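2 March 2024

Up at dark o'clock for the first club race of the year, and I'm writing this on the couch with my feet in the air because my calves have given up on me. Who gets sore calves from driving a kart? Me, apparently. I think I was bracing against the floor tray the whole time, which Martim says is a thing beginners do, and I've been at this for years now, so thanks for that, Martim.

Anyway. Plaltirico! I hadn't been back since July, when I spun on the out lap and had to be pushed off by two kids in orange vests. They've put down new asphalt from the hairpin to the bottom of the hill and it is so much grippier than the old stuff. The rest of the track is the same bumpy mess as ever. So you come off this gorgeous smooth bit straight onto the patchy stuff right where you're trying to get on the gas, and the back end goes light and your stomach goes with it. I lifted there every single lap in practice. Every one. I told myself I was being sensible.

There were 22 of us in the class, which is a lot for a cold morning this early in the season. I drew kart number 17, freshly stickered by the Grurker people (they've taken over from the old series sponsor and their logo is on everything now, including the porta-potty door). It pulled left under braking. I told the mechanic and he bounced the front of it up and down a couple of times and said it was fine, and then it still pulled left, only now I felt rude bringing it up again.

Qualified fourteenth. I was hoping for top ten and I'd said so out loud in the car on the way over, so that was a quiet walk back to the paddock. My best lap was my very first flyer and then I got slower and slower, and I know exactly why. I was looking at the bumper in front of me instead of the corner. I write that in here after every race! I could probably flip back through this thing and find the same sentence over and over.

Heat one was better. Clean start, got two of them into the first turn when everybody fanned out wide to miss somebody who'd stalled, and then I just hung on. The guy in the green Dedero suit was all over me for the last few laps, and he had a look down the inside at the hairpin twice, and both times I left him exactly enough room and no more. I was yelling inside my helmet. Not words, just noise. Finished eleventh and you'd have thought I'd won the thing.
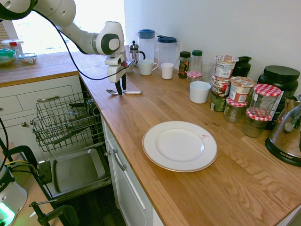 Then the final, and the penalty, and I'm still chewing on it. I was up to ninth, properly ninth, on pace, and Kpodo (that's the team, the family outfit with the big blue awning) had a kart right ahead of me that was dying on its tires. I got alongside at the bottom of the hill and we touched. Wheel to wheel, a little kiss, no one lost a place except him and he lost it because I was faster! Five seconds, they gave me. Dropped me to thirteenth. I tried explaining it to my sister on the phone tonight and got so frustrated with just using words that I wished I'd had her across the table from me. Give me a round white plate with a gold rim for the hairpin and a spoon with a white handle for his kart, lying sideways just like he was, and I could show anybody in ten seconds that I was on the inside and had nowhere else to go. She said "uh huh" a lot and then asked if I'd eaten.

I did go and talk to the steward afterward. I'd practiced being calm on the walk over and I was calm, mostly. He had it on video and he let me watch it, and okay, fine, from behind it looks worse than it felt. My front wheel isn't as far up as I remembered. I still think it's a racing incident. But he was nice about it, and he could have told me to get lost, so I shook his hand and went and kicked a tire stack where he couldn't see me.

Martim Cardoso finished second, by the way, and he's unbearable. He wore the trophy cap to the burger place. He did buy my fries.

Money stuff, before I forget: 199 for the entry, plus gas, plus new gloves because the seam on the right thumb finally went. I can do the next round if I skip the practice day before it. I don't love that idea with the bumpy section the way it is, but maybe if I go early and walk the track first and really look at where the new surface stops. There's a dark line across it, just past the marshal post. I'm going to use that as my marker and keep my foot in. I'm writing it down so I have to.

Laundry's still in the car. Race suit smells like a gas station. Tomorrow.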